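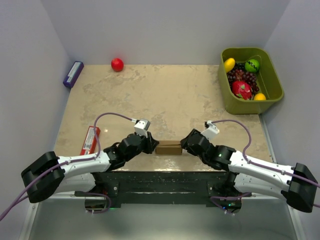 The beige tabletop, light walls on three sides

Which worktop finish hides crumbs and small scratches?

Panya Sangkhawat
February 6, 2023
I must choose a new worktop for our kitchen before June. The shop offers me plain white or a mottled beige, and the beige is 48 euros more. We are 4 persons and we cook every day. My husband likes white – I am afraid it will show every coffee ring. Does somebody have experience with both?

Cathal Keogh
Had plain white for 5 years and would not do it again. Tea, turmeric, beetroot, all of it shows. Go mottled. Ask for a sample piece and leave it beside the cooker for a week.

Miettinen
Depends on your light. Ours is mottled and in the evening I don't see the crumbs, so I find them with my sleeve. Wipe it anyway.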